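Waweru Peer Mentoring Programme
Progress report to the Peltness Fund, second period

We are very glad to be writing this one. The last report went to you when we had a training plan, a borrowed room and a list of people who had said they might come. We now have a programme that meets every Saturday, and people who turn up when it's raining!

What we set out to do

The grant pays for a course in setting and keeping personal goals, aimed at adults going through a big change: leaving a long job, coming back to work after caring for someone, or retiring sooner than planned. Each person goes through eight group sessions and is paired with a mentor who has been through something similar. Mentors are trained first, using the Hurkeo workbook, and then supported in pairs by our own staff.

Where we are

38 people have started the course so far, in two groups. The first group has finished all eight sessions and the second is just past halfway. Between them, mentors and participants have logged 448 one-to-one conversations, some in person and many by phone in the evening. We had expected the phone calls to be short check-ins. They are often the longest conversations of the week, and several mentors have told us they now block out the whole evening for them.

We changed the order of the sessions after the first group. The workbook opens with a long exercise on life values, and people found it heavy going on day one, among strangers, with a cup of tea balanced on one knee. The second group began instead with the "one small thing" session, where everyone picks something they can finish before the following Saturday. One woman chose to ring her old college. A man chose to clear out the boot of his car, and came back having done the garage as well. The room was noisy and cheerful by the second week, and the values exercise went down far better once people knew each other.

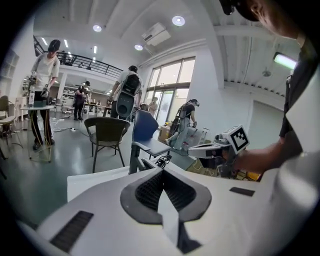 The mentors asked for more practice at listening without jumping in with advice, and we added an extra evening to their training to cover it. They work in threes: one talks, one listens, one keeps quiet and takes notes. It is harder than it sounds (our own staff had a go and were no better at it), and it has made a real difference to how the pairs get on. We would like to make it a fixed part of the training from now on.

What participants are telling us

We ask everyone to fill in a short form at the start, the middle and the end. The first group's forms are all in and the full table will come with the final report. The comments we see most are about confidence in ordinary things, such as making a phone call, asking a question in a meeting or saying no to a relative. Fewer people than we expected talk about jobs. A good number came in with "find work" as their goal and rewrote it by the fourth session into something more exact: a certain kind of work, a certain number of hours, close enough to walk. We think that is progress and would like to talk with you about how it should be counted, as the current targets only recognise people who move into a job or a course.

What has been difficult

Matching takes longer than we allowed for. We tried doing it from the application forms and had to redo two pairs in the first month. We now hold an informal evening where everyone meets before any pairs are made, and there have been no changes since.

Attendance dipped in December, as you would guess, and the session that month on dealing with setbacks was thinly attended. We ran it again in the new year for those who had missed it.

The printed workbooks arrived late for the second group. We photocopied the first two chapters to get started.

Money

Spending is on track overall. Room hire is a little under budget, thanks to Wumov letting us have their upstairs room at the community rate. Travel is over, mostly mentors' bus fares, and we would like to move the room hire saving across to cover it. The request form is attached. Nothing else has moved between headings.

Next steps

The second group finishes its remaining sessions and final forms. Recruitment for a third group is already open, and we're delighted that several people from the first group have asked to train as mentors themselves. Their training starts as soon as the new workbooks are here.

We also want to try a monthly drop-in for anyone who has finished the course, with no set topic. The first group has been meeting in a café on its own account, so the appetite is clearly there!

You would be very welcome at any Saturday session. We start at 10 am, and the kettle is on from half past nine.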